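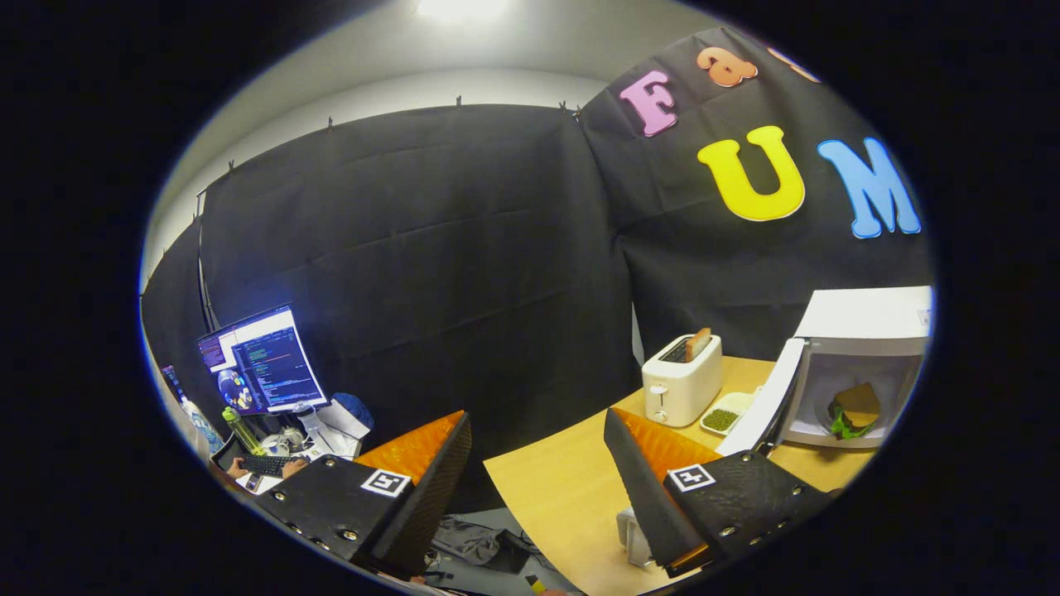 Foam letters on the black backdrop

Replaying Prisari Harbor from case 1, so I'm putting my notes in one thread. Spoilers through case 11. 1/

Case 1 is still the tutorial. You can't miss anything and the killer is the only suspect without an alibi. Skip the dialogue if you've done it before. 2/

Case 4 is where Misine shows up as a suspect. Her profile says left-handed, drinks tea, owns a cat. The cat hair is in the ferry scene, under the bench, and it's easy to miss on a phone. 3/

Pridley is the first partner you get and the hint bonus is small. I switched to Gruber as soon as he unlocked. He costs more energy per scene but finds two objects where Pridley finds one. 4/

You need 23 stars to open the second district. I had 19 after case 5, so I went back and did the bonus scenes in case 2. The boathouse one is fastest. 5/

Lab timers got longer in the July update. The autopsy in case 7 used to be 6 hours and now it's 11. Start it before bed. 6/

Case 9 has the clue people ask me for most. The torn ticket goes with the coat, and the coat only appears after you talk to Gruber a second time. 7/

Misine comes back in case 11 as a witness. Her profile has changed: right-handed, no tea. I think it's a mistake by the writers. Other people think it's her sister. Case 12 doesn't say. 8/

Energy refills at 30 now if you watch the ad first. Before the update it was 20. 9/

Cases 12 on next time. I'm stuck on the lighthouse puzzle. 10/10

Tagged: hidden object, mystery games, walkthrough notes

5 Dec 2022

Comments

tealantern: It's the sister. Look at the earrings in case 4 and then in 11.

mopsy_b: thanks for the coat thing, I was on that scene for two days

rowan.k: Pridley gets better at level 8, don't drop him yet

tealantern: for the lighthouse you turn the lamp first, then the door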